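Peltevex open day: was it worth the drive?

The flyer promised "a day inside the kitchen of tomorrow," which is the kind of line that makes me check where the exit is. But my sister-in-law had a spare ticket, Peltevex is only an hour up the road, and it was raining. So we went.

Parking was in a field. The welcome talk was given by Vaughan Pryor, who runs the site, and it lasted long enough for the people at the back to start on the cookies. I wrote down one figure from it: 506 households had tried the storage range at home. I asked what they had said about it and was told the results were "very encouraging." No printout, no quotes, no complaints. I have never met a household without a complaint.

After that we were split into groups of eight and sent around with a guide. Ours was Puspita Raju, and she was the best part of the day. She answered what she could and said so when she couldn't, which happened twice on the subject of prices.
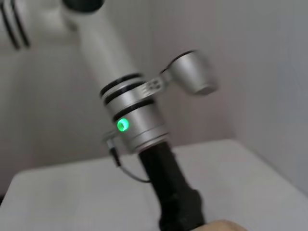

My main reason for going was the workroom, because the brochure makes so much of how calm and tidy it is. I have seen plenty of rooms that were tidy for visitors. This one was pale and plain, and I'll give them credit for keeping the fuss down. The strongest color anywhere near the work table was a small green light glowing on the silver wrist of the arm, and I kept looking at it while Puspita talked about drawer liners. Would I want a room like that at home? No. Where does the mail go? Where does anybody put a wet umbrella?

The Foltik drawers were next. They slide nicely, but so do mine, and mine have seven years of takeout menus in them. I asked if I could load one up with cans and was told the display models weren't set up for that. Make of that what you will.

Lunch was soup and a roll in the canteen. The soup was good - better than it needed to be - and I went back for a second bowl. Arturo Guerra from the packing side sat at our table and told us the boxes had been redesigned in October after too many corners got crushed. That was more useful than anything in the welcome talk.

The shop sold the Skernia shelf inserts at a "visitor price." I looked them up on my phone in line and the saving was $2. I put them back.

Tickets for the fall open day are on sale at the front desk. We didn't buy any.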